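**Tenant Services Board > Policies and Notices > Shared Pantry: Proposed Changes to Shelf Rules**

**bralarport_facilities** (moderator)
Posted Friday, November 10, 2023

Tenants of the Bralarport building are invited to comment on the proposed revision to the shared pantry rules. The current rules were adopted when the pantry served one floor. It now serves three, and this office received 16 written complaints in September concerning missing or discarded food.

The principal changes are as follows:

- Every item placed in the refrigerator must carry a company name and a date.
- Unlabeled items will be discarded each Friday at 15:00.
- Open items will be discarded after three days, whether or not they are labeled.
- Single-serve items bought for guests must be kept apart from personal food.
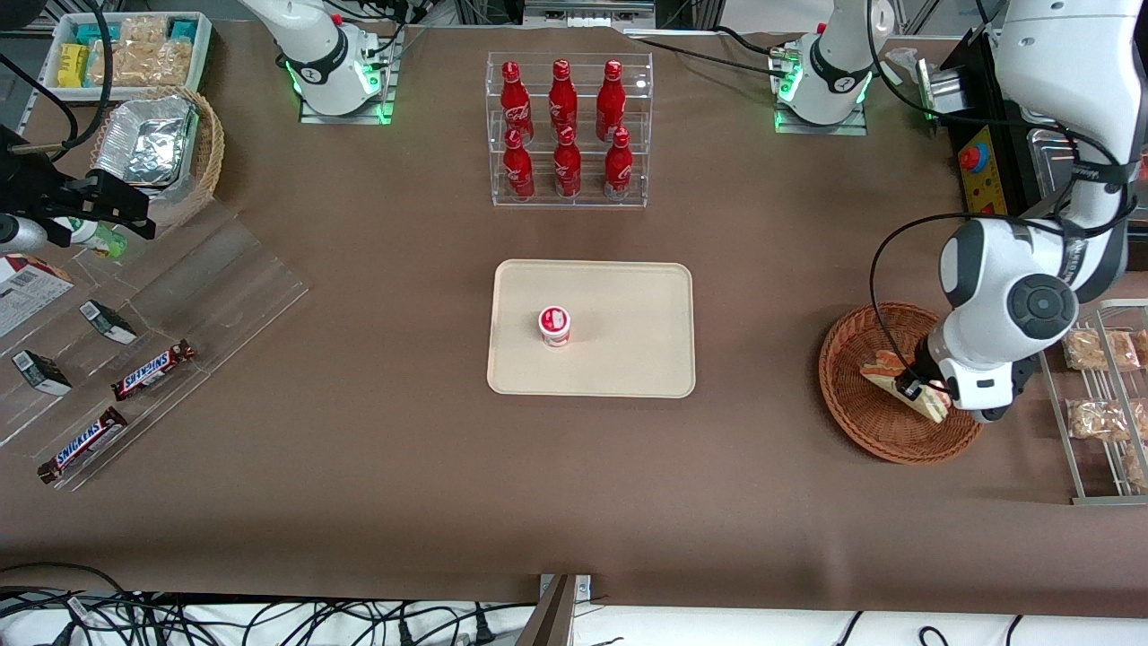

The guest provision applies to drinks as well as to yogurt, pudding and similar cups. Companies that host visitors may request a reserved shelf at a charge of $40 per quarter. Requests should be sent to this office in writing.

---

**Trikent_Office**

Trikent supports the labeling requirement and the Friday discard. We ask that the time be moved to the end of the business day. Several of our employees work a late shift on Fridays and would find their dinner gone on arrival.

We also request clarification on condiments. A bottle of mustard is an open item under the third rule. We do not believe the intent is to discard it after three days.

---

**golness_admin**

Golness does not support the reserved shelf charge. Pantry upkeep is already included in the common area fee, and our lease makes no mention of a further payment for shelf space. If the refrigerator is too small, the proper remedy is a second refrigerator.

We have no objection to the remaining items.

---

**noguchi_frontdesk**

With respect to the previous comment, a second refrigerator was priced last year at $800, not including the electrical work. Tenants that do not host visitors should not be asked to share that expense. Noguchi would pay the quarterly charge and considers it fair.

---

**golness_admin**

The same reasoning would excuse tenants without visitors from paying for the lobby. We maintain our objection and will submit it by letter.

---

**bralarport_facilities** (moderator)

Thank you for these comments. The draft has been amended in two respects. The Friday discard will take place at 18:00, and condiments in their original containers are exempt from the three-day limit until the printed date.

The shelf charge remains under review. The Golness letter will be attached to the file when received.

---

**Trikent_Office**

The amended time is acceptable to Trikent. Please confirm whether the freezer is covered by the same rules, as the draft refers only to the refrigerator.

---

**bralarport_facilities** (moderator)

The freezer is covered by the labeling rule only. The wording will be corrected before the notice is posted on the pantry door.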